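Ernwood Parcel Table - data card

Summary

This set is about soft plastic mailing bags at a weighing table, and how they are sorted and sent on. It has 843 records, one record for one bag. The notes were written by Dong-hyun Min, in the Gourlay office.

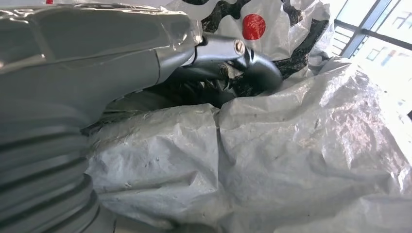
What is in a record

Each record has the bag type, the weight in grams, and the state of the surface (smooth, creased, or crumpled). Names and addresses are removed. There are 5 bag types, and 19 records have no weight.

The field "code_side" tells which side of the bag has the printed code. If a bag has 2 codes, we write down only the larger one.

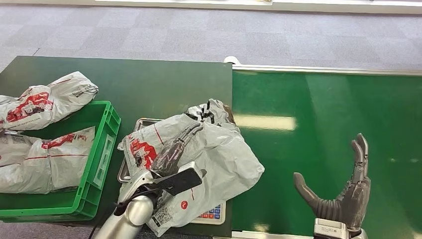

Weight is the field that needs the most care. Soft bags do not keep their shape, and a corner that touches the table can change the number. A tray on top of the scale, like the stainless-steel one on the green table, gives a bulky bag a flat place to lie. Please do not compare these weights with the older Cloneck set, which was recorded without a tray.

Known problems

Creased and crumpled are easy to mix up. The records from Thursday were labeled before we agreed on the rule, and I did not correct all of them yet.
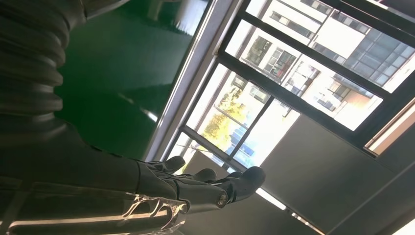
Jino wrote that the surface field should have one more value for bags that are folded over, as "creased" is too weak for them. I agree with this - it will be in the next version.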